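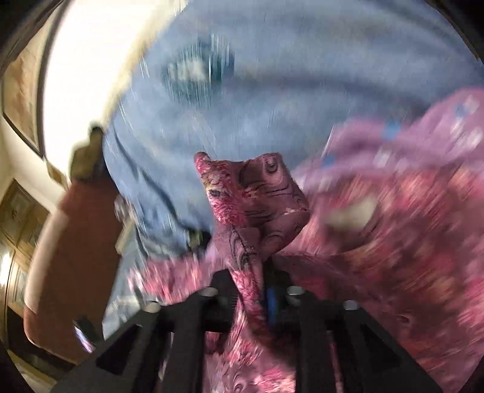
Students get to grips with the household chores

The robotics club at Ilcombe has spent a good part of this year thinking about bedding, and a visitor dropping in on one of its evening meetings in July might have been forgiven for supposing they had wandered into a class on housekeeping.

The club's new project is called Cevisico, and its aim is easily put, even if the work behind it is anything but quick. Members want to teach a robot arm to handle the soft things found in an ordinary bedroom — blankets, quilts, pillow covers and the like — and to do it from examples given by people in real homes. The students take turns going about a bedroom with a hand-held gripper, picking up a bit of cloth, moving it and letting it go again, and each of those short goes is saved as one example for the arm to learn from later on.

Morena Sartori, who started the club and still teaches the beginners' group, is very fond of the project and will happily talk about it for as long as anyone cares to listen.

"We did blocks and cups for years, and we enjoyed them, but a cup is the same shape whenever you come back to it," she said. "Cloth is a different shape every single time. You pinch one corner and the whole bed changes. The students were quite cross about it for the first few weeks, and now I can't get them to talk about anything else!"

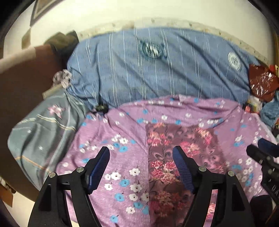
Patterned covers have turned out to be a favourite with the group, because a busy print makes it harder for the software to tell a fold from a flower. Members are asked to go slowly, to come at the cloth from more than one side, and to leave the bed as rumpled as they like between goes.

The club hopes to have 3000 examples saved by the time the project closes, and has reached some 98 so far, so there is a fair way to go. Each of the 30 members has been given a share of the work, with the younger ones paired up with somebody who has done it before.

Bevan Hapeta joined as a beginner and now looks after the software side, known within the club as Leone. He said the sorting took far longer than the picking up, and that he had spent most of his half-term going through examples one at a time with a large pot of tea beside him.

"You do start to see bedspreads when you shut your eyes," he said. "But it's lovely when you find a really clean one, where the fingers close just where you wanted them to."

The group will show its work so far at the Cuvgate open evening, where families will be able to try a gripper for themselves on a table of old pillowcases. Anyone thinking of joining the club in the new term is very welcome to come along and have a chat with Morena, and no experience is needed.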